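Pakley recipe notes, read me first

I started this pile of recipes when I moved to Pakley and it got away from me a bit.

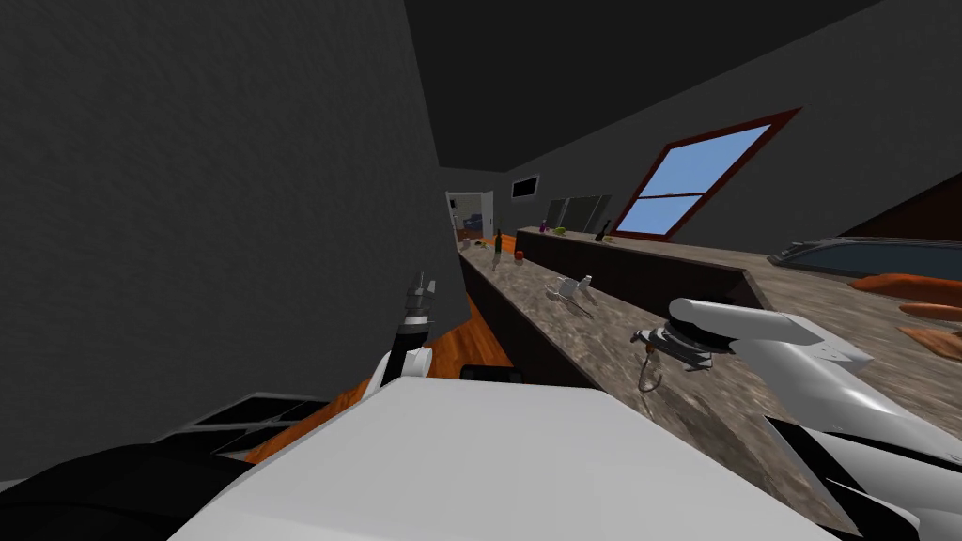

So, there are 612 recipes in here now, mostly soups and breads, all typed up by me from cards and old newsletters. Each one is a plain text file with a title line, then ingredients, then the steps. The soups go by main vegetable (leeks won, by a mile!).

Oven temperatures are in Fahrenheit, except in the Turum folder, where I kept Celsius. If you see a loaf that wants 165, that's why!

Known problems: 12 files have no serving size, and the Chamoun flatbreads say "flour" without telling you which kind. I use bread flour and they come out fine.

Cook from it, copy it, change it, whatever you like. If you fix a typo, send it over and I'll add it in November when I do my next big cleanup.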